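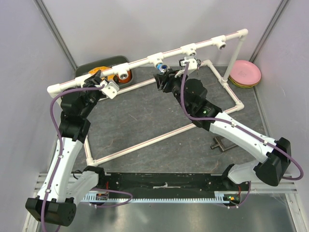 4. What the bench changed for the sorting crew

4.1 Getting to know the Nishad bench

I spent a good part of the winter in the wash-up and sorting room at Tasell, a crockery hire firm in Tidlow, and most of what I want to say in this section comes from standing around in there with a notebook and getting in people's way. Tasell sends plates, bowls and trays out to functions and gets them back dirty, mixed up and now and then with someone else's cutlery in the crate. Everything goes through the wash, and then somebody has to sort it, look it over for chips and stack it for the shelves. Sorting used to be done by hand from start to finish. Now part of it goes to the Nishad bench, which is the name of the project and, within a week of it arriving, was also what everybody called the machine.

Figure 2 shows the bench. There's an arm at each end of a long black rail, and both can reach in over the same grey tabletop. White pipe runs across the top with small cameras mounted along it, looking down, and there's another little camera on the right-hand gripper. The people I talked to had very little to say about the arms, to be fair. What they talked about was the tabletop, and in particular where you could and couldn't put things on it. You can see a tray with an orange bowl in it at the back left and a stack of pink plates in the back right corner, and those two spots came up in my interviews more than anything else in the building.

Before the bench, a sorter would put a crate down wherever there was room and work out of it. Left-handers went one way and right-handers went the other, and the tall ones stacked higher. With the bench you load the tray in its own place and the plates in theirs, and you try to keep the middle clear. Nobody I spoke with thought this was hard. Several thought it was annoying, which I'd argue is a different kind of finding and one that studies like mine tend to skip over. A sorter with a long history at the firm told me she felt as if she'd been asked to set the table for a guest who never said thanks.

4.2 How much got done, and who did it

Let me get the numbers out of the way, as I know some readers will skip straight here. In the last full month of hand sorting, the room put through 2,455 crates. In March, with the bench running on the day shift, it put through 2,722. The firm was pleased with that, and I can see why. But I'd be careful with it! March had a run of big bookings, so there was more coming through the door to sort in the first place, and the crew also had a new trolley route to the shelves that took a fair bit of walking out of the day. I asked the shift lead how much of the gain she'd put down to the bench, and her answer was "some of it, on a good day". I haven't found a better way of putting it.

The more interesting change for me is in who was doing what. Under hand sorting everyone did everything, more or less, and people swapped when their backs got sore. Once the bench came in, a new job appeared without anyone really deciding it should. Someone had to load, watch, clear and restart. It had no title and no extra pay, and for the first few weeks it went to whoever happened to be closest. Then it settled on the two youngest people on the crew, mostly on the theory that they'd be good with that sort of thing. Neither of them had asked for it. One came to like it a lot and now does the morning checks before anybody else has their coat off. The other told me he missed the talk at the sorting table (the bench stands inside its own pale panels, a good few steps from where the others work) and that the worst part of the day was hearing everyone laugh and not knowing what at.

I hadn't planned to write about laughing. It wasn't in my interview guide at all. After he said it, though, I went back through my notes from the early visits and found that almost every page had a joke or a bit of gossip scribbled in the margin, and in the later visits those dry up when I'm near the bench and carry on as normal when I'm at the table.

4.3 Watching as work

The crew kept short diaries for me, just a line or two whenever something struck them, and by the end I had nearly 400 entries. I sorted them by hand on my kitchen floor, then did it again a fortnight later to see if I still agreed with myself. Mostly I did. The biggest pile by a long way was about watching.

Watching doesn't look like work, and that's a real problem for the people who do it. If you're sorting by hand and you stop, the pile stops too, and anyone walking past can tell you're having a breather. If you're minding the bench you may be standing with your hands in your apron pocket and paying closer attention than you have all day. One diary entry says only: "Manager came in, felt I should pick something up." Another says: "Wiped the same bit of counter again." I heard this over and over, people inventing small tasks so they'd look busy next to a machine they'd been told to keep an eye on. I did it myself on my third visit (I swept).

There's also the question of what exactly you're watching for. The training covered the stop button, how to load the tray and what to do if a cable gets in the way. Cables were a bit of a theme. The purple ones run down along the arms and swing out wide in loops, and the crew had strong opinions on them from day one, in the way that people who spend their lives carrying stacks of plates have strong opinions on anything that sticks out. What the training left out was the softer stuff, like when a stack is leaning enough to bother with, or when a bowl has been set down slightly off and it's quicker to nudge it than to wait. The sorters worked those rules out among themselves. By the end of my visits there was a shared sense of what was worth stepping in for, passed on by talking, and none of it was written down anywhere.

I raised this with the firm, and they kindly offered to write it all down. The crew weren't keen! Their worry was that a rule on the wall becomes a rule you can be told off for breaking, and I think they had a point. We ended up with a blank sheet on a clipboard where people could leave notes for the next person on. It got used plenty in the first few days and then in fits and starts, usually after something odd had happened.

4.4 Chips, cracks and trust

Checking for damage stayed with people the whole way through. That was the firm's choice and the crew backed it. Most sorters find a chip with a thumb, running it along the rim as the plate goes past, and a few swear they can hear a cracked plate when it's set down on the stack. I can't, and I tried for most of an afternoon.

What changed was when the checking happened. Under hand sorting it was folded into the stacking, one movement, no extra time. With the bench, the stacks had to be gone through again afterwards, and the sorters found this slow and a bit insulting, as if they were marking somebody else's homework. A few of them started checking before loading instead, at the wash end, and over a couple of weeks most of the crew drifted across to doing it that way. I'd count this as the best thing that came out of the whole trial, and it came from the room. The manager only heard of it when I mentioned it in our catch-up, and looked slightly put out that I knew first.

4.5 A short comparison with Totholm

Tasell has a smaller depot at Totholm, where no bench has gone in, and I visited it twice so I'd have something to hold the Tidlow notes up against. I interviewed the crew there with the same guide, 40 minutes each, and it's fair to say they knew a great deal about the Nishad bench for people who'd never stood in front of it. Stories had travelled up with the delivery drivers. Some were accurate and some had grown on the road.

The Totholm sorters mostly wanted to know two things from me, and I had to be straight with them that I could only help with one. I could tell them what the days were like at Tidlow, and I did, laughing and sweeping and all. I couldn't tell them whether hours would be cut. At the time of writing nobody at Tidlow had lost a shift, but two people who left over the study period hadn't been replaced, and the crew had noticed that well before I did. The firm told me it was hiring as needed. I've put both accounts in here as they were given to me, and I come back to them in Section 5 along with the pay records.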